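Bemimside Residents' Board > Bins and Recycling > Kitchen bins: liners or no liners?

Kurup86
Posted 11 November 2025
We've gone over to the new collection in our block and I'm trying to cut down on bin bags. Since September only black sacks go in the general waste, and the recycling has to be put in without any bag at all. I used to line both kitchen bins. Has anyone stopped lining them altogether?

vovico
We stopped for recycling, kept them for general waste. A 30 litre bag lasts the two of us most of a week. The thin ones from the corner shop split at the bottom seam, so I pay a bit more now.

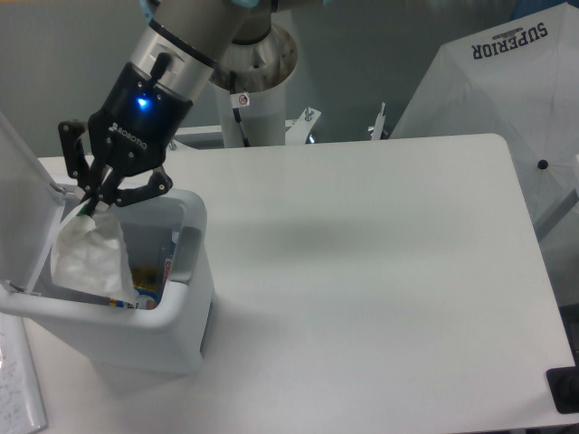
What do you do with food scraps if there's no liner?
They go in the caddy with a sheet of newspaper at the bottom, and the caddy gets rinsed out on collection day.

halfacrust
I don't agree with going without. Tins and milk bottles drip however well you rinse them, and then you're scrubbing the bin every few days with hot water. I can't see what that saves over one bag.

vovico
It's a quick wipe with washing up liquid. I only do ours once a fortnight – it doesn't smell.

halfacrust
Yours might not. We have a cat and the tins are the problem.

Kurup86
The other thing is where to stand the bins. Ours are on the floor by the back door and in the way.

tenement1286
I put a narrow worktop up against the wall and keep the small bin on that. Get one with rounded corners if people have to walk past it.

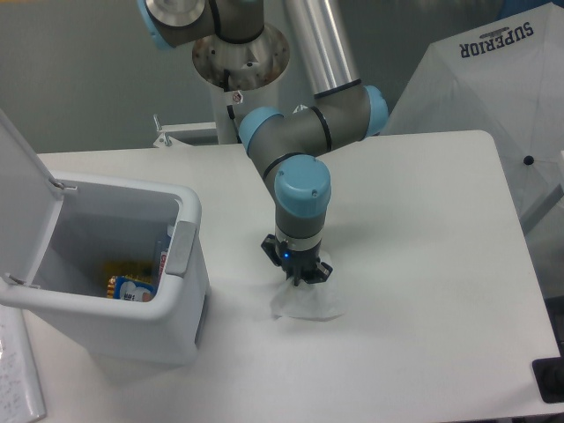

White table with a rounded corner, against the wall.

halfacrust
A bin on a worktop is not for me, sorry. Food goes there.

tenement1286
No food goes on mine, it's only for sorting. Each to their own. I'd also say get a lid that stays up by itself, as you need both hands for flattening boxes. 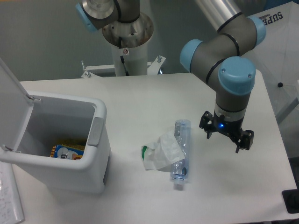 Mine came from Vonex and the hinge has held up well, although the catch was stiff to start with. Cardboard goes down to the blue bins by the gate, flattened, and they won't take it if it's greasy.

Kurup86
Thanks all. I'll try the recycling without a liner for a month and keep bags for the rest. Does anyone know if the caddies are still free from the office?

vovico
They were when I asked. Take something with your address on.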